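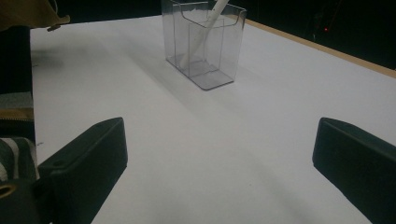 Ticket: Bench lighting drops to low level and does not recover
Product: Istau lighting controller, with Kodel wall panel and Gurneo LED drivers
Site: Vestergaard building, ground floor, bench room
Priority: Normal
Status: Closed

Problem as reported

The ceiling lights over the benches come on at the set level in the morning and drop during the day. The drop happens in a single step, with no fade. The wall panel still shows the daytime scene as active. Pressing the daytime button again has no effect. Pressing Off and then Daytime brings the lights back to full level, usually until the next day.

The set level for the daytime scene is 500 lux at bench height. After a drop the site measured 58 lux at the same point with the blinds closed. The fault has been present since January. It affects the two rows nearest the window. The row along the corridor wall has not been affected.

Already tried by the site:
Power cycle of the controller at the breaker. Lights normal for two days, then the same fault.
Wall panel swapped with the one from the storeroom. No change.
Occupancy sensor covered with tape for a day. No change.

First response

Please send the controller log for a day on which the fault occurred, and the firmware version shown on the Kodel panel under Settings, System. Please also confirm whether the daylight sensor is fitted to the window rows only or to all three.

A scene that shows as active while the output is wrong normally means the scene command was accepted and something else has changed the level afterwards. Off followed by Daytime clears any temporary level held by the controller, which matches what you describe. Pressing Daytime alone does not clear it if the controller thinks that scene is already running.

Reply from site

Log attached. Firmware on the panel is 29. The daylight sensor is on the window rows only. It is fixed to the ceiling between them and points straight down at the benches. The benches were changed over the winter break. The old ones were dark green and the new ones are white. We did not touch the sensor or the settings.

Second response

Thank you. The log shows 34 level changes on the window rows in one day. All but two came from the daylight sensor. The last one, at 1:40 pm, took both rows to minimum output and no further change was sent until the Off button was pressed.

Two separate things are going on.

The first is the sensor calibration. The sensor does not measure light at the bench. It measures light reflected back up from the bench, and the controller converts that using a factor stored at commissioning. Your factor was stored over dark green surfaces. White surfaces send back far more light, so the controller believes the room is much brighter than it is and turns the fittings down.

The second is that the level does not come back up in the afternoon. That should not happen even with a bad factor. Firmware 29 has a known fault where the daylight loop stops if it sits at minimum output for longer than the hold time. The loop starts again only when the scene is cleared.

Please do the firmware update first and the calibration second. The update resets the stored factor to the default. 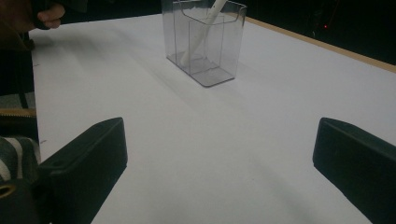 Calibration needs a clear bench surface under the sensor and steady light from the window. A uniform white top is easy for the sensor to read, but it will still look grey where little light reaches it, and the unevenness matters more than most people expect. Small clear objects are not a concern. A transparent plastic holder standing on a white table, like the divided one with the white stick in it, still leaves a soft diagonal shadow across the surface, but shading that faint has little effect on a reading taken over the whole sensor field. What does upset the reading is a large dark item such as an open laptop or a coat, or a person leaning over the bench while the sample is being taken.

Steps

1. On the panel, go to Settings, System, Update. Do not switch off the breaker during the update.
2. When the panel restarts, check that both window rows are listed. If one is missing, run Find Fittings once.
3. Close the blinds. Select the Daytime scene.
4. Place the light meter face up at bench height, midway between the window rows.
5. Go to Settings, Daylight, Calibrate. Adjust the output until the meter reads 500.
6. Enter the meter reading and press Store. Step back from the benches before the countdown ends.
7. Open the blinds and leave the room on Daytime for a full day.

Reply from site

Update went through without errors. One row was missing afterwards and Find Fittings brought it back. The first calibration failed with "Reading not stable". The blinds on the end window do not close fully. We taped cardboard over the gap and the second try stored correctly.

We also noticed that the two window rows dim at slightly different rates. Is that part of the same fault?

Third response

No. The log lists a different Gurneo driver model on each of the two rows. One uses a logarithmic dimming curve by default and the other a linear one. They match at full output and at minimum but differ in between. Set both to logarithmic under Fittings, Row, Curve. The calibration does not need to be repeated after that change if it was stored at full output. If it was stored at a lower output, repeat steps 3 to 6.

Reply from site

Both rows set to logarithmic. Output at the time of calibration was below full, so steps 3 to 6 were repeated with the cardboard in place. The rows now track together. The room has been on Daytime for five working days with no sudden drop. Levels go down slowly towards midday and come back up in the afternoon. Bench readings have stayed above 500 each time we checked.

Resolution

Daylight factor stored again over the new bench surfaces. Panel firmware updated from 29. Dimming curves matched on both window rows. No parts replaced. The original wall panel can go back in place of the storeroom unit, but it must be updated before it is connected.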